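Lighting a metal-roofed unit: tubes, panels or leave it alone?

Forum index > Workshops and Small Premises > Lighting and Electrics

benchend_56
Posted Sunday, 9:12 am

We took on a unit at the Gilbert estate in June. Mezzanine at the back, corrugated metal ceiling painted white, steel beams also white, light grey floor. It's used for bench and desk work, mostly small assembly and checking parts, so people need to see what they're doing without a torch.

The existing lights are fluorescent and spread over the whole ceiling. The landlord says we can change them at our own cost or leave them. Two of my lot say the desks by the windows are fine and the ones further in are gloomy. One says the opposite, that the glare near the windows is worse than the gloom. I sit in the middle and don't notice either.

Questions really:

Is it worth going to LED now or waiting until the tubes start to go?
Has anyone lowered fittings on chains under a roof like this?
Does the white ceiling do as much for you as people say?
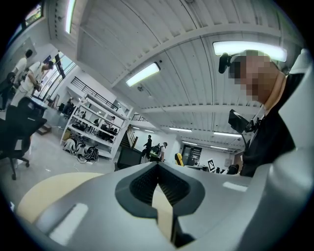

Budget is not big. I had a quote from Venov for the lot and it came to more than I wanted to spend in the first year. They wanted to take everything down and start again with panels. I've asked Reretti for a second price but they haven't been back to me.

The roof also gets noisy in heavy rain but I'll start a separate thread for that.

tallowmere
Posted Sunday, 9:40 am

Leave it until the tubes go. We had the same roof for 15 years and changed the fittings once.

A white ceiling does help. Ours was bare galvanised when we moved in and painting it made more difference than the new lights did. You've already got that done so you're ahead.

ohmslaw_ish
Posted Sunday, 10:05 am

Disagree with leaving it. Replacement tubes are getting harder to find in some sizes and you end up buying whatever the wholesaler has left, then you've got three different whites across one room. Plan the change now even if you don't do it all at once.

You can do it a row at a time. Start with the row furthest from the windows and see what people say.

On lowering: yes, on chains, but get the electrician to look at the beams first. You don't want anything fixed to the sheeting. It's thin and it moves with the heat.

benchend_56
Posted Sunday, 10:22 am

Row at a time is a good idea, hadn't thought of that. Venov only quoted for the whole thing.

The beams run diagonally from where most of us sit, so I'm not sure how the chains would line up with the desks.

pottingshed
Posted Sunday, 11:30 am

They don't need to line up with the desks. Move the desks. Much cheaper than moving lights.

We spent a morning shifting ours so that nobody had a window straight in front or straight behind. Side on to the window is what you want. Half the complaints stopped and it cost nothing.

ohmslaw_ish
Posted Sunday, 11:48 am

Side on is fine if you've got the space. It won't do much for the desks at the back though. Daylight from one side only reaches so far into a room and after that you're relying on what's overhead.

tallowmere
Posted Sunday, 12:15 pm

Desk lamps. We bought 23 of them, one for each bench and a few over, and the arguments about the big lights stopped. Clamp-on type with a long arm. Grernari do a plain one with the switch on the head. Ours have been all right apart from the clamps, which need tightening now and then.

quietlathe
Posted Sunday, 12:31 pm

Not keen on the lamp answer. You get a bright spot on the bench and a dim room behind it, and your eyes are going back and forth all day. I had headaches until we sorted the ceiling lights properly. I'd do the overheads first and add lamps for whoever still wants one.

tallowmere
Posted Sunday, 12:50 pm

Depends how dim the room is. Ours wasn't dim, it was just uneven.

benchend_56
Posted Sunday, 1:34 pm

Ours is uneven too I think. I borrowed a light meter but I don't trust myself with it. I took readings at desk height in the morning and again at four and they were all over the place.

quietlathe
Posted Sunday, 1:58 pm

Take them after dark with all the lights on. Otherwise you're measuring the weather. Do it at the same spots each time and write them on a floor plan.

Clean the fittings before you measure as well. When we wiped ours down the difference was roughly a fifth, and that was with the old tubes still in.

pottingshed
Posted Sunday, 2:10 pm

Second the cleaning. Turn them off first and let them cool. It took two of us 30 minutes a row with a tower.

Blinds on the window side would settle your glare person. Get ones you can tilt.

benchend_56
Posted Sunday, 4:47 pm

Thanks all. Plan for now is clean the fittings, turn the window desks side on, and take readings one evening this week. Then I'll ask both firms to price the back row on its own.

Might get 5 lamps to try at the back if the price for that row is silly. Will post the readings when I have them.

ohmslaw_ish
Posted Sunday, 5:20 pm

Ask them what colour temperature they're quoting for as well. Ours arrived much bluer than the old tubes and we had to send a box back.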